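衣類整理作業用ハンドグリッパーの調達計画について(意見募集)

カテゴリ:機材・予算
返信 5件

投稿者:調達担当_北棟
来期の機材計画を取りまとめるにあたり、手持ち式グリッパーの追加購入について皆様のご意見を賜りたく存じます。対象は衣類のたたみ作業および袋詰め作業です。候補はRumell社とPunon社の2社で、見積総額の上限は85万円といたします。発注時期は9月を想定しております。
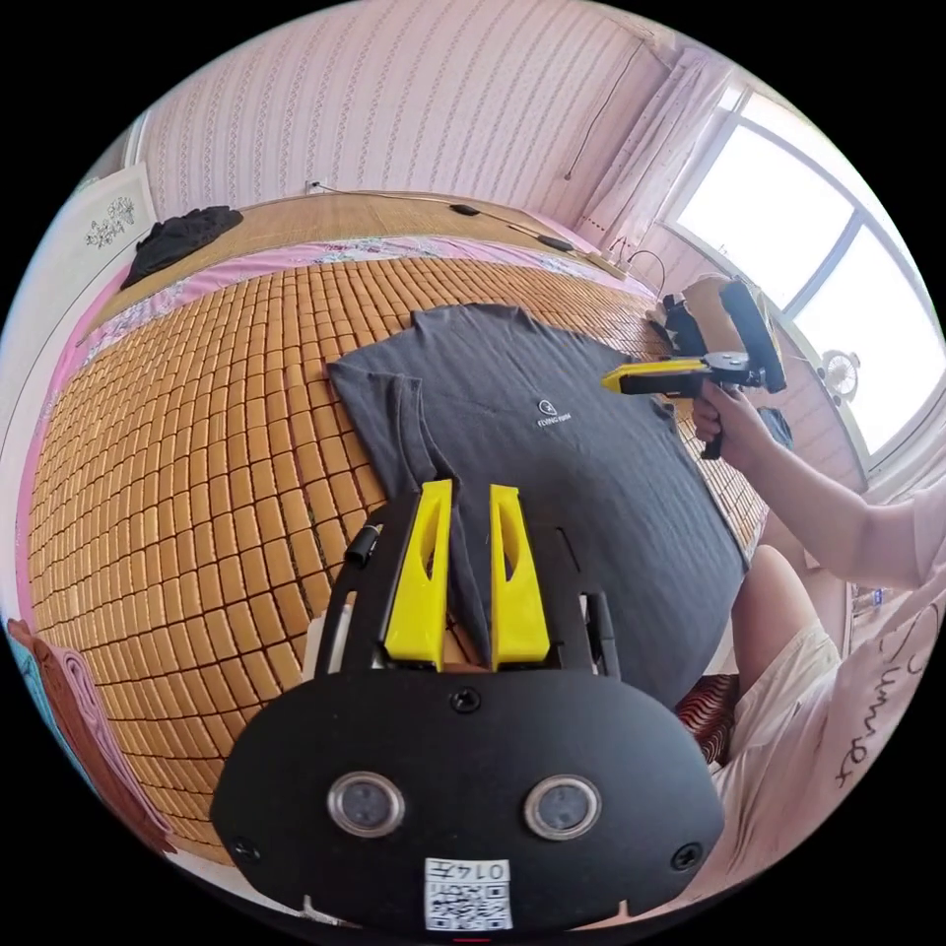 この投稿は約5分で読めます

現行の運用では、作業者1名につき左右一対を割り当てております。Tシャツの片側を内側へ折り込む工程では両手の協調が必要となるため、単体での購入は計画に含めておりません。Rumell社の見積は本体10台、Punon社の見積は本体9台に予備の指部品を加えた構成です。いずれも保守費は別途となります。

投稿者:mokuzai_k
計画案を拝見いたしました。台数を優先し、Rumell社案を支持いたします。予備部品は必要が生じた時点で個別に発注すれば足りるものと考えます。

投稿者:Gintarė Vasiliauskas
恐れ入りますが、前の方のご意見には同意いたしかねます。当方の拠点では指部品の納入を待つ間、作業が全面的に停止した経緯がございます。本体が1台少なくとも、予備を確保したPunon社案が妥当です。
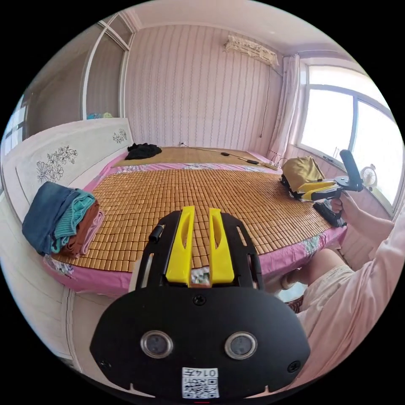

予算書の費目についても申し添えます。現在の案は本体価格のみを計上しており、識別ラベルの貼付と台帳登録に要する費用が見当たりません。前面にQRコードと番号を併記したラベルを貼る方式であれば、台帳との照合は容易ですが、ラベルの再発行費は年度ごとに発生いたします。Flenis社の台帳システムを継続使用する場合は、その利用料も本件に含めるべきではないでしょうか。

投稿者:mokuzai_k
台帳の利用料は共通経費であり、本件に含めることには反対です。機材の比較が不明瞭になります。一方、予備部品に関するご指摘は理解いたしました。Rumell社に対し、本体9台と指部品の組み合わせで再見積を依頼することは可能でしょうか。

投稿者:調達担当_北棟
ご意見ありがとうございます。再見積は本日中に依頼いたします。なお、台帳の利用料は共通経費として扱い、ラベルの再発行費のみを本件の消耗品費に計上する方向で修正いたします。
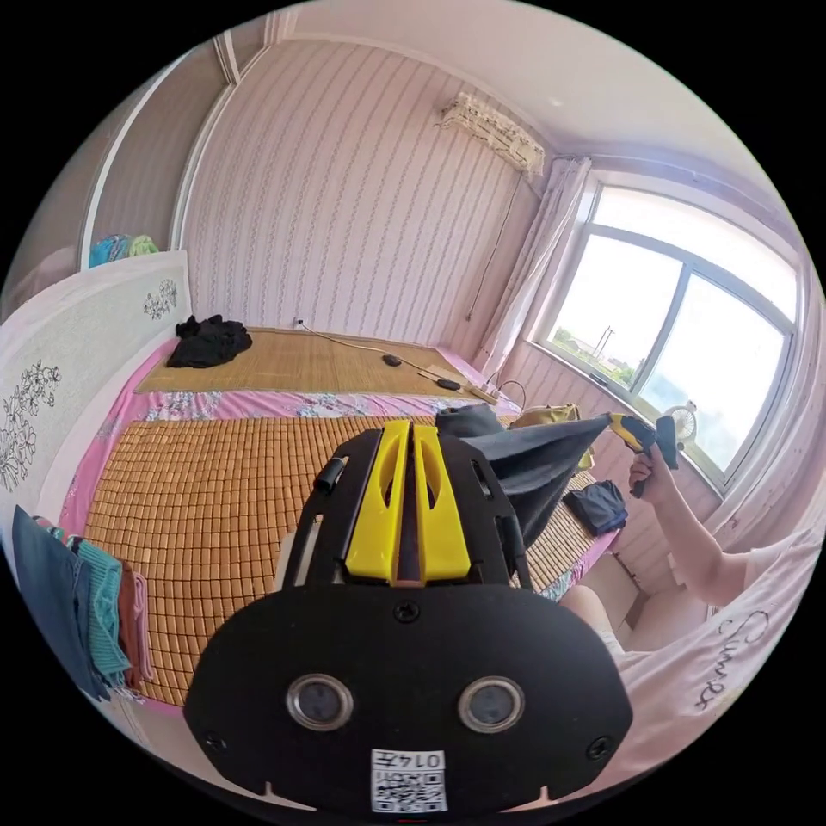 修正後の予算書では、本体、指部品、消耗品、保守の各費目を分けて記載いたします。保守契約については、Sirko社への外部委託も比較対象に加えます。

投稿者:Gintarė Vasiliauskas
費目の区分について異存ございません。ただし、外部委託とした場合に製造元の保証が継続するか否か、両社より書面で回答を得てください。回答がそろうまで、当方の賛否は保留といたします。

投稿者:調達担当_北棟
承知いたしました。保証条件の照会も再見積の依頼に含めます。追加のご意見は日曜日の17時までに、本スレッドへご投稿ください。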